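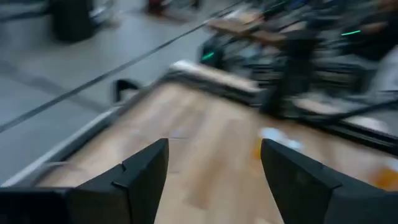
Skirkuston, Tuesday, August 27, 2019

Automation Laboratory, Course Handout 3
The Ramine Two-Finger Gripper: Product Review
Course lead: Heidrun Widmer. Laboratory instructor: Malsha Uddin.

1. Purpose

This handout supports the first product review of the term. Students will assess the Ramine gripper kit as a buyer would, using the bench, the supplier's sheet and their own test records. The kit is supplied by Sikder and includes the gripper, a wrist camera and the Surari control software.

2. What the wrist camera shows

The camera looks past the two black fingers toward the work surface. With the gripper open and empty, both angled tips remain in view with the wooden tabletop between them. Motion blur can hide small items, and the colored patches near the right finger cannot be identified from a single blurred view. Reviewers should consider what this means for a task that depends on reading labels or finding edges.

3. Supplier's stated values

Finger opening: up to 102 mm
Rated load: 500 g
Software trial period: 40 days

These values are to be treated as claims until tested. Record any difference in the review, together with the method used to measure it.

4. Laboratory work

Each pair will complete 200 pick-and-place cycles with the standard test blocks. Log every missed grip and every dropped block. Save camera views both at rest and during travel, and compare the two sets. Do not change the finger speed partway through a run.

5. Written review

The review should address grip, camera view, ease of setup and quality of the manual. Price may be discussed, but only after the test results have been presented. Submit one copy per pair to the instructor before the next laboratory meeting in Room 40.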